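Search this site
Search for:
Go

A fiddly week with the gripper

May 4, 2026

Print this post | E-mail this to a friend

So I promised ages ago that I'd write up how I look after the hand-held gripper, and then I kept not doing it, mainly because every time I sat down to write it was working perfectly and there was nothing to say. Well, last week it stopped working perfectly! Lucky you.

Quick catch-up if you're new. I do tidying sessions at home for the Javano project, which means picking things up with a gripper I hold in my hand and putting them somewhere else, over and over, so that a robot arm can learn from it later. My last one was session 1467 on the project's list (that's everybody's sessions added together, I haven't done anything like that many myself). The arm itself lives up at Brarunside and I've only met it once. What I've got is the hand-held end of things, and it needs a surprising amount of fussing over for something with no motors in it.

The trouble started with the fingers. I'd squeeze, they'd close, and then on letting go one side came back smartly and the other sort of wandered back when it felt like it. You can live with that if you're picking up something big and soft. With anything small it's maddening, as the object gets nudged sideways by the quick finger before the slow one has let go of it. I blamed my own hand for a whole afternoon. Then I tried it left-handed and it did precisely the same thing, so that was me off the hook.

First job was cleaning. I used to give the fingers a wipe with whatever was nearest, and I've since learned better, because anything a bit oily leaves a film in the texture and then everything slides. Now it's a soft toothbrush, barely damp, brushed along the grooves and then across, and then I leave it alone on a tea towel while I have a coffee. No spray, no kitchen cleaner, and please not those lemony wipes (ask me how I know). A lot of blanket fluff came out. Quite a lot of it was pink.

Second job, the pivots. I'd always tightened both sides until they felt firm and called it done. The trouble is that "firm" depends on how cross I am at the time. What I do now is back both of them right off, close the fingers gently so they meet, and bring each side up a little at a time, swapping from one to the other, opening and closing in between. When they both swing freely and neither one rattles, stop. Really, stop there! The extra little tweak for luck is what caused all this in the first place, I'm fairly sure.

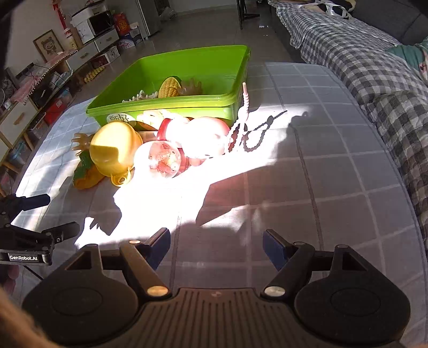 Then there's the width check, which I'd been skipping. The recording software (it's called Griketham, and it has the ugliest start-up screen I have ever seen) wants you to open the gripper as far as it'll go and then shut it completely, and it gives you a score out of a hundred for how evenly the two sides travelled. Before I took everything apart I was getting numbers so bad I didn't write them down, which I now regret as I'd love to show off the improvement. After the clean and the pivots I got 89. The project is happy with anything over eighty, so I took a screenshot and felt terribly pleased with myself.

I should say that a good score on the software doesn't mean you're finished. It only knows about opening and closing in thin air. So I always do a few real picks before I record anything, and toys are brilliant for it, as you get hard shiny plastic and squashy rubbery things in the same pile and they fail in completely different ways. The hard ones skid if the fingers aren't clean. The squashy ones cling on and come back up with you if one side is lazy about opening. Anything on a string is a law unto itself and I save those for last, when I'm in a good mood.

Sunshine is my other big bugbear. My table gets it in a great stripe, and a stripe is worse for the camera than a gloomy day, with half the things blazing and the other half in shadow. I used to draw the curtains. The Uniyal lot, who look after the software side, asked me to stop doing that, as they want ordinary rooms with ordinary light in them. Fair enough! So the curtains stay open, and all I do is make sure the lens is clean, as bright sun shows up every fingerprint. Dry cloth, one go round, done.

A couple of people have asked how often I do all this. The brush-down is every session, and it takes 2 minutes. The pivots I'd been leaving until something felt wrong, and I've moved them to every fortnight, on the calendar next to the bins. I also give the padded handle a wipe when I remember, more for my sake than for the gripper's. It gets a bit grim in warm weather – last August I was practically peeling my hand off it.

Still on my list: I want a proper stand for it. At the moment it goes back in its box between sessions, and I have a suspicion that getting it in and out is what knocks the sides out of line. I've seen people use a bit of pipe lagging screwed to a shelf, which looks a bit rough but would hold it upright with no weight on the fingers. If you've made one, do leave me a comment with how you fixed the lagging on – mine would have to go over a radiator and I'm a bit worried about the glue.

Print this post | E-mail this to a friend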